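Search drops the League's secretaries from results

Status: Resolved, one item carried over
Product: Ilmont Collections, hosted
Component: Name index, transcript import (Twal)
Opened: Feb 7, 2025
Priority: Normal, raised to High after second reply

Original report

We look after the records of the Cuswood Fair Housing League, which campaigned against colour bars in rental housing, the town pool and the picture theatre. The collection was moved into Ilmont from our old Savport catalogue. It has 1,081 items, mostly minutes, letters, handbills, bail receipts and typed reports, plus transcripts of interviews recorded much later with former members.

A researcher writing on the women in the League asked why a search for the first secretary's name brought back only two letters. We know she wrote or signed far more than that. She kept the minutes, answered the mail, organised the car pool for court days and ran the list of families who would put up visiting speakers. In Savport the same search filled several screens.

Searches on the chairman's name look normal. Searches on place names look normal. The problem seems to be with the secretaries, and possibly with other office holders who were married women.

Steps to reproduce:
Sign in to the public site, or use it signed out. Same result.
Go to People and choose the first secretary from the list.
Open Linked items.
Only two items show, both letters from her to the shire council.

Expected: all minutes, letters and reports where she is recorded as creator or signatory.

Not urgent for us from a technical point of view, but the researcher has a chapter due and has started to wonder in writing whether the secretary's part in the League has been overstated. We would like to correct that before it gets into print.

First reply from support

Thanks for the clear steps. We can reproduce this on the public site.

Could you please send the following:
The export file you took from Savport before migration, if you still have it.
The authority record for the first secretary as it appeared in Savport, including any "see also" or "used for" lines.
The names of any other people you think are affected.

In the meantime please don't merge or delete any People records. If a duplicate exists, we need to see it as it is.

Reply from archive

Export attached. The authority record is attached as a separate text file. It has her married name as the preferred heading, with her name before marriage as a "used for". There is a third form, which is her husband's initials with Mrs in front. That is how she signed letters to the council and to landlords, and how the newspaper printed her. In her own minutes she used her first name and surname. In the interviews people call her by a nickname.

The second and third secretaries have the same pattern. So does the woman who ran the voter enrolment drive. The chairman and the union delegate were each known by one form of name throughout.

We have left all People records alone.

Check one: duplicate People records

We compared the People list in Ilmont with the Savport authority file. Four separate records exist for the first secretary where Savport had one. The migration script read each "used for" line as a heading and made a new record from it. The cross-references between them were not brought over.

Items were then attached to whichever form appeared in the item's own name field. Letters to the council went to the Mrs record. Minutes went to the first name and surname record, and that record was set to Unpublished because it had no dates of birth or death. Unpublished People records do not show in the public list, and their linked items are left out of the count.

This accounts for the letters but doesn't account for everything. After publishing the hidden record on our test copy, the minutes came back. The reports and interview transcripts did not.

Check two: role terms

In Savport the archive used three role terms for typed documents: author, signatory and recorder. Recorder was a local term. It was used where the secretary had taken down the words of a meeting or a statement from a member who had been evicted or refused a tenancy, and the archive did not want to credit her as author of somebody else's statement.

Ilmont has no role called recorder. The script mapped it to blank. An item with a person in it but a blank role is treated as a subject mention and goes to a different index, which the Linked items tab does not read by default.

Nearly 200 items are affected. Most are statements and affidavits gathered by the secretaries for the fair rents hearing. A smaller group are the running notes of the mass meetings held in the Methodist hall.

Question to archive: would you accept these being mapped to author in bulk? It is the quickest fix.

Reply from archive

No, please don't map them to author. The statements belong to the tenants who made them. Several were given by people who could not safely sign at the time, and the secretary's initials at the foot are the only name on the page. Families of those tenants have been consulted over how the statements are described and the present wording was agreed with them.

We would sooner have recorder added as a custom role, if this can be done on the hosted plan. If it can't, then contributor with a note would do as a stopgap.

Also, while checking the list you sent, we noticed that the hall meeting notes are sorted by date of scanning, so the meeting after the arrests comes before the meeting that voted to hold the march. Could this be looked at under the same ticket?

Second reply from support

Custom roles are available on your plan but have to be switched on from our end. We have switched them on. You will find them under Settings, Vocabularies, Roles. We have added recorder with the scope note from your Savport file pasted in unchanged.

Priority raised to High as the role problem may affect other collections migrated with the same script.

The sort order is a separate cause. The meeting notes have a date in the description but the structured date field is empty, so the system falls back to the file date. We can fill the field from the description where there is a clear day, month and year. Where the note says something like "Sunday after the picture theatre" we will leave it for you.
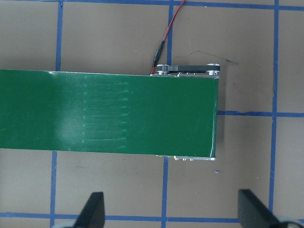
Check three: interview transcripts

The transcripts were made with Twal and imported after the main migration. Twal tags names as it finds them in the speech. It tagged the first secretary's nickname as a common noun, so no link was ever made. It tagged the chairman correctly each time since speakers use his surname.

Fix applied on the test copy:
Nickname added to the secretary's record as a variant.
Twal import re-run with the "match variants" option on.
Results held for review instead of being published straight away.

The review queue needs a human to go through it. The same nickname is used in one interview for a dog and in another for the speaker's aunt, who was not a member of the League. Please reject those.

Reply from archive

Review queue done. We rejected the dog and the aunt. We also rejected a run of matches in the interview with the former shire clerk, where he uses the nickname for the League as a whole. We have added a note to that transcript, because a reader could easily take him to mean the secretary alone.

One matter to raise. The transcript of the union delegate's interview now shows the word "secretary" linked to the first secretary wherever it appears. He is speaking of the branch secretary of his union in the first half. Did the re-run do that?

Third reply from support

Yes. The re-run picked up "secretary" from the occupation line in her record and treated it as a variant. We have taken occupation out of the match fields and reversed the links it made. The changes were limited to that interview and one other, the schoolteacher's, and both have been put back as they were before the re-run. Please check the schoolteacher's transcript when you have time.

Work applied to the live site

The separate records for each affected person were merged into one, with the heading chosen by the archive. Other forms are kept as variants and can be searched.
Merged records set to Published.
Recorder role added and applied to the statements and meeting notes.
Linked items tab changed to show all roles, with a filter for each.
Structured dates filled for meeting notes where the description gave a full date.
Approved transcript links published.
Index rebuilt overnight. The site stayed up, though searches were slow for part of the evening.

Confirmation from archive

Searches on all three secretaries now bring back what we expect. We spot-checked against the paper finding aid and found no gaps in the minutes or correspondence. The schoolteacher's transcript is correct.

The tenants' statements show the secretary as recorder and the person making the statement as author, or "name withheld" where that was agreed. The public view displays it the same way.

The researcher has been sent a fresh results list and has replied to say the section on office holders will be rewritten. She asks whether the earlier results can be retrieved so she can see which footnotes are affected. We said we would ask.

Closing note from support

Saved searches keep their results for the session only, so the earlier list can't be retrieved from the site. We have run the original query against the backup taken before the fix and attached the output as a spreadsheet. You are welcome to pass it on.

Carried over to a new ticket: meeting notes with no full date in the description. The archive will supply dates from the newspaper reports and the hall booking register, and we will load them as a batch. Until then these notes sort to the end of the series under Undated.

Known issue added for anyone else moving from Savport: check "used for" lines and any local role terms before the migration script is run. A report listing both is now produced at the start of the test import.

Ticket closed.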